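Went to the Clurel open day, anyone else? (simulated tidy-up demo)

duckpond_del
6 October 2022
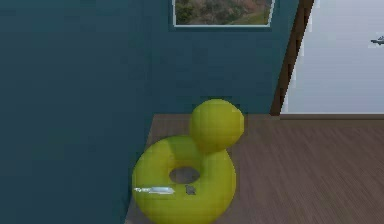
So I finally got along to one of these after missing the May one, and I had a lovely time, even if my feet didn't. I stuck mostly to the simulator corner, where Jasmina Berisha and her team were showing how they practise household jobs on a computer before a real machine gets near them. You sit down, you get a virtual house, and you go looking for whatever's been left lying about.

My go had a big yellow-green inflatable ring on the floorboards, right up by a teal wall, and I laughed out loud because it had a great round ball of a head on it like a bath duck. There was a silvery thing lying on it that I'd say was a knife. On an inflatable! The lad next to me winced.

She said they had 900 rooms in the set and that they shuffle the objects between them, so you get odd combinations. I could have stayed all afternoon but there was a queue.

Anyone else go? And did you get to see the Hutchins arm on the other side of the hall? I ran out of time.

tellmewhen
I was there! Didn't spot you, but it was heaving. I heard someone on the door say 1,313 through by three o'clock.

I did the simulator too and came away less keen than you, I'm afraid. It's pretty enough but everything's so blocky. I had a picture on the wall with hills or rocks in it and I couldn't tell you which. If that's what the software is learning from, I'd want to know how it gets on with a proper cluttered kitchen and the blind half down.

Zivko_D
The blockiness is a choice, for what it's worth. Low resolution means they can run far more tries in a night. Doina Radulović went through this in her talk at half eleven, the one upstairs. Did either of you get to it?

tellmewhen
No, I was in the queue for a bacon roll. Fair enough on the speed. I still think you pay for it later.

duckpond_del
Missed the talk as well, didn't know there was an upstairs. The signs were hopeless.

On the blockiness, I take the point, but I could tell what the duck was straight away (well, duck-ish, it was yellowy green and I never saw a beak). It was the little things that got me. Next to the knife there was a small dark grey lump and I hadn't a clue. A cap? Bit of a tool? I put "cap" on my sheet.

marrowfat
I'd have put "tool". Same again with the grey pointy thing up on the pale part to the right, I thought it was a model plane and my daughter said a light fitting. We had quite a row about it in the car.

duckpond_del
Ha! I wasn't even sure if that pale bit was a wall or a doorway.

Zivko_D
The sheets were for exactly that, I think. They had 65 filled in by lunch and were comparing what people called things.

tellmewhen
See, that's my problem with it. If a roomful of grown adults can't agree on what the lump is, what's the poor machine meant to do? Pick it up and hope?

marrowfat
Ask, surely. I'd rather it asked me than binned my earbuds.

C_Ayala
Did the Hutchins arm, Del, and you didn't miss much. It folded one towel while I stood there and then they stopped for a battery change. Nice people on the stand though. The Flundo lot had better biscuits.

duckpond_del
Noted for next time, biscuits first. Is there a next time, does anyone know? Vesna Petkov took my email at the desk but I've had nothing yet.

Zivko_D
May again, same hall. Parking's at the back, come in past the tyre place.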